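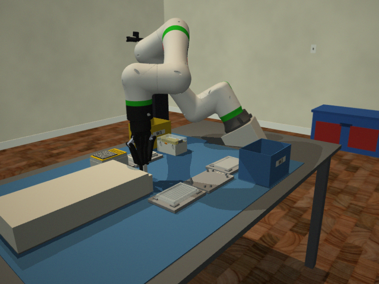
Pudley Rainfall Records
Version 12, released 2021-06-01

Daily rainfall totals from 36 manual gauges in the Pudley valley. One file per gauge, comma-separated, UTF-8.

Columns
station – short name, e.g. derkach or irnis
date – day on which the reading was taken
rain_mm – total since the previous reading
flag – blank, E (estimated) or M (missing)

Known problems
The Irnis gauge stands at 400 m and under-reads in snow. No correction has been applied. Derkach has no readings for July in the first year; these rows are flagged M and rain_mm is left empty. Do not treat empty values as zero.

Changes since version 11
Bendavum station added. 29 duplicate rows removed. Station names are now lower case throughout.

Licence
Free to use and share with credit. Readings are supplied as recorded – check the flag column before working out monthly totals.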